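Station automation at the Nenden site: questions from staff

Maintained by Ermira Dimitrov, process engineering. Last revised in May.

Which stations are affected?

Stations 1 through 3 in the sorting and kitting hall. Receiving, wash and dispatch stay manual. The Skivesberg site runs its own schedule and is not covered on this page.

What will the robots do?

They pick single items from a tabletop and place them in a tote or on a tray. Mixed goods are the target: cookware, lids, loose produce. Cartons over the weight limit still go to the manual line.

Why are the tables set with so few items?

Training layouts are kept sparse on purpose. Each item gets clear space on all sides so that a failed grasp can be traced to the item and not to its neighbor. A typical layout mixes a pot and its lid with a few pieces of fruit. The lid is placed beside the pot, never on it, and counts as a separate pick.

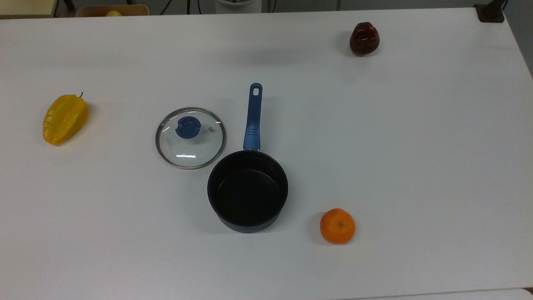 Glass lids have the lowest success rate of any item class so far. The table surface shows through the glass, and glare shifts with the overhead lights. Operators should log lid failures under their own code — do not file them as general misses.

Will my job be cut?

No positions at stations 1 through 3 are being removed under the current plan. Of the 26 people assigned there, most will move to setup, exception handling or quality checks. Pay grades are unchanged during the changeover.

What does exception handling involve?

The operator clears items the robot has dropped or refused, resets the table and enters a reason code. One operator covers one station. Covering two at once is not approved, even on short shifts.

How much training is required?

Two half-day sessions, then supervised work until you have logged 200 table resets. Sessions are held on Wednesday mornings in the Golob room. Sign up through your shift lead.

Am I being timed?

The system records cycle times for the robot. It also records when a reset starts and ends, under the station number only. Badge numbers are not stored with that data.

Can I stop a station?

Yes. Anyone may press the stop at any time, and no approval is needed. Restart requires a trained operator.

Who do I contact?

Process engineering, extension 81. Staff on loan from Zistville should use the same number.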